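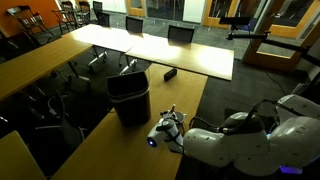

Can I change the page size after I have started placing pictures?

You can change it at any time before the book is locked, but every page that already has pictures on it will go back to the default layout and your crops will be lost. Choose the size first.

Section 3. Laying Out Your Photo Book

This section covers Gemside Layout from the first import to the locked file. Ordering, shipping and reprints are in the next section. Revised 2026-09-17.

Before you begin

Put all the pictures for the book in one folder on your computer. Gemside links to your files and does not copy them, so a picture that is moved or renamed later will show as missing. If your pictures are on a memory card, copy them to the computer before you import.

You will also need to know which printer is making the book. Hedlund and Brinadero both accept Gemside files, but their covers are measured differently and a cover made for one will be rejected by the other.

Setting up the book

1. Open Gemside and select New Book.
2. Choose the printer from the Print Partner list.
3. Choose a page size. Square, portrait and landscape are offered for both printers. The large landscape size is offered for Hedlund only.
4. Enter the number of pages. The smallest book is 40 pages. The count must be even.
5. Choose a cover type. Dust jackets have flaps, and these appear as two extra panels in the Cover tab.
6. Select Create.

Note: The endpapers are not part of the page count. Leave them out when you enter the number.

Importing pictures

1. Select File, then Import Folder.
2. Find your folder and select Open. Thumbnails fill the tray at the bottom of the window as they load.
3. Wait until the progress bar closes before you drag anything onto a page.
4. Look for yellow triangles in the tray. A yellow triangle means the picture is too small to print well at full page size. It may still be fine at a quarter page.

If you see error 721, the folder is on a drive that has been disconnected. Reconnect the drive and select Retry. Do not select Skip, which removes the pictures from the tray and empties any page they were on.

Sorting into chapters

Chapters keep related pictures together and are used to build the contents page. A book does not have to have them.

1. In the tray, hold Shift and click to select the pictures for one chapter.
2. Right-click and select Add to Chapter, then New.
3. Type a chapter title. Titles can be changed later in the Contents tab.
4. Repeat for each chapter.
5. Drag the chapter tabs left or right to set the running order.

A picture can belong to one chapter only. To use the same picture twice, right-click it and select Duplicate in Tray.
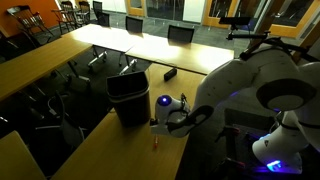

Figure 3-1. Gripper above a light wooden table.

Placing pictures and captions

1. Double-click a page to open it.
2. Pick a layout from the panel on the right. Full bleed, framed and two-up are the most used.
3. Drag a picture from the tray into the box.
4. To move the picture inside its box, hold Alt and drag. To enlarge it, use the slider under the page.
5. Click the caption line and type. Captions hold up to 59 characters, including spaces.
6. Press Enter to save the caption. Clicking away from the line without pressing Enter discards it.

Full bleed pictures must run 3 mm past the trim line on the three outside edges. Gemside shows this area in pink. Keep faces and lettering well inside the trim line, as the cut can shift slightly from one copy to the next.

Caution: Pictures that cross the fold lose a strip in the middle of the spread. Avoid putting a face or an eye there. Lay-flat binding does not have this problem. 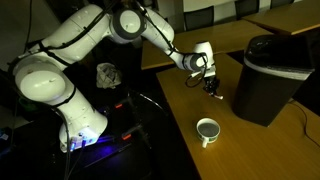
Figure 3-2. White robot arm on a dark metal stand.

Color and paper

Gemside shows pages for coated paper unless you tell it otherwise. On Orard uncoated stock, dark pictures print darker than they look on the screen.

1. Select View, then Paper Preview.
2. Choose your paper.
3. Page through the whole book with the preview on.
4. If shadows look blocked up, open the picture and move the Shadows slider to the right a little at a time.

Note: Paper Preview is only as good as your screen. Turn the brightness down to the level you would use for reading, and turn off any night or warm color setting. For a book with a lot of black-and-white pictures, order a printed proof.

Checking and locking

1. Select Book, then Check Pages.
2. Work down the list on the left. Red items must be fixed. Yellow items are warnings and can be accepted.
3. Read the spine text in the Cover tab. It should run from top to bottom.
4. Save a copy of the book under a new name.
5. Select Book, then Lock.

Caution: A locked book cannot be edited. To make a change, open the copy you saved in step 4 and lock that one when you have finished.

For books needed in December, see the printer's cutoff dates in Section 4 before you order a proof.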